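Patch notes thread for Adura, the VR kite-building game from Dritport. Build 27 is on the test branch now and goes to everyone in April if the crash count holds.

Hand tracking first. Grab detection used to run once per rendered frame. It now runs on its own clock, so a dropped frame no longer means a dropped spool. Pinch threshold is a slider under Comfort. Default is unchanged.

Wind is the big one. The old model sampled a single vector per kite. Build 27 samples two, one at the nose and one at the tail, and the line tension solver blends them. Long kites will feel heavier in a turn. That is intended.

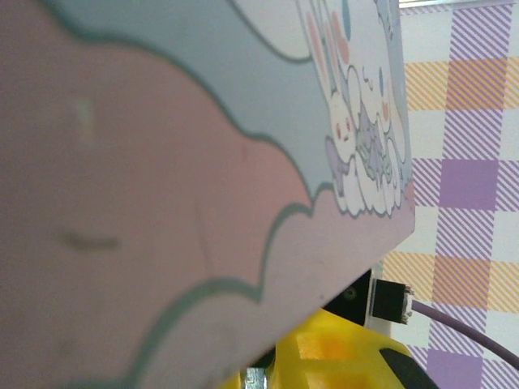

Sky art in the Cervantes level has been redone as flat layers, which cut texture memory by 40 percent on standalone headsets. Fog is gone from that level. The style target is simple printed artwork: pastel pink against pale blue, wavy teal-gray outlines, scalloped cloud edges, no gradients needed. Outlines are drawn in the shader and stay the same width at any distance.

Known issues: the reel sound loops if you pause mid-cast. Snap turn ignores the seated height offset. Both have fixes waiting on review.

Saves from build 26 load fine. Saves from the Irkex prototype do not, and there is no converter planned. Export your kite designs as text before updating.

Bug reports go in the test branch forum. Attach the log and say which headset you use.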